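Hollis table top, pale finish

Wurnska workshop range - tops only, legs sold separately

Back in stock. Same top as before, same finish, new box (the old one let the corners get knocked, sorry to everyone who had one of those).

Light wood top, smooth finish, grain left showing. No stain. Goes on Tretier legs or whatever frame you've got at home. Plenty of people put it on an old desk frame and it's fine.

Size: 617 mm deep. Length is on the drop-down, pick before you add to basket. If you need it shorter we can trim one end, allow a bit longer for delivery. We don't trim the depth so please don't ask - the fixing points are set for it.

Price is for the top. Legs extra. Screws extra unless you order legs with it, then they come in the bag with the legs.

Grain. We get asked about this more than anything. Long lines running down the board, a bit darker than the rest, some straight, some with a curve to them. No two tops match. If you're ordering 2 to go side by side put a note on the order and we'll try and pull a pair that sit well together. Try, not promise. 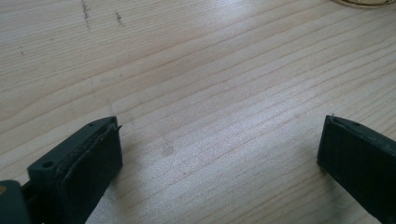
Matching only works if they're ordered at the same time. We can't go back a few months later and find one to go with yours, they've all gone by then.

Colour. Pale. It'll warm up over the years, more so by a window. Move things about now and then for the first few months or you'll get a lighter patch where the lamp or the fruit bowl lives. Photos on a screen come up whiter or yellower depending on your screen, so if the shade matters get a sample. Samples are free, one per household, small offcut in an envelope.

Finish. Three coats, put on here. Wipes down with a damp cloth. No bleach, no scouring pads, no spray polish - the polish builds up and goes smeary and then you're stuck with it. It does catch the light. If you want it dead flat have the Dolico matt version instead, same money, slightly longer wait.

Hot pans - use a mat. Mugs are ok but wipe up rings the same day.

Marks. It's a table, it will get them. Light scratches can be rubbed down with 600 grit, go with the grain, never across, then a thin wipe of the touch-up finish (sold seperately, one small tin does for years). Deep dents, email us a picture first before you start on it.

Fitting. Top goes face down on a blanket. Legs on, screws in by hand till they bite, then tighten. Don't use a drill on full whack, you'll come through the other side and we can't replace that. Two people to turn it over on the longer sizes.

Delivery. Kerbside only. Driver won't bring it upstairs. Check the box before you sign and write damaged on the slip if it looks bashed, even if the top seems alright. Tell us within 3 days.

Returns. Fine if it's not been drilled. Trimmed tops can't come back unless there's a fault. Keep the box till your sure.

Also in this range: Hollis bench top, Hollis shelf (narrow), Tretier legs in black or white.

Longest size is out until January. Shorter ones ready to go.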